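Hilo rápido del proyecto de clase, que me lo habéis pedido y luego se me olvida

Somos el grupo de robótica de 2º, proyecto Steltau. Objetivo: que el brazo coja cosas cilíndricas de una caja y las deje en la bandeja. Suena fácil. No lo es

Empezamos en octubre con el kit de Mellent. Primer mes entero perdido con los cables, no exagero

Luego el programa. Versión 1: cerraba la pinza antes de llegar. Versión 2: llegaba, cerraba y no abria nunca más. Bien

Llevamos 1.016 intentos apuntados en la hoja de cálculo – sí, todos a mano. Si alguien sabe hacer un script que los pase solo, mis DM están abiertos

Lo que más nos cuesta: los tubos lisos. Si cierras poco resbalan, si cierras mucho se giran. Y con luz fuerte de lado el programa no encuentra bien el borde

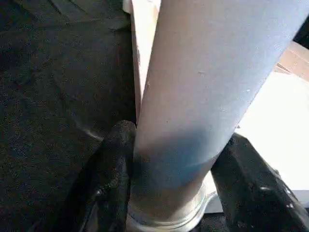
Ahora estamos probando a agarrar más abajo, cerca de la base, y subir muy despacio. 7 segundos de subida. Desesperante pero creo que va por ahí

Pendiente: calibrar otra vez la muñeca, cambiar la lámpara de sitio, escribir la memoria (nadie quiere escribir la memoria)

La demo es el 11 de mayo de 2021 en la sala Després, con los de Silutwood en la mesa de al lado. Ellos llevan ruedas, nosotros no, asi que no nos pueden atropellar... espero

Sigo luego, que me cierran el aula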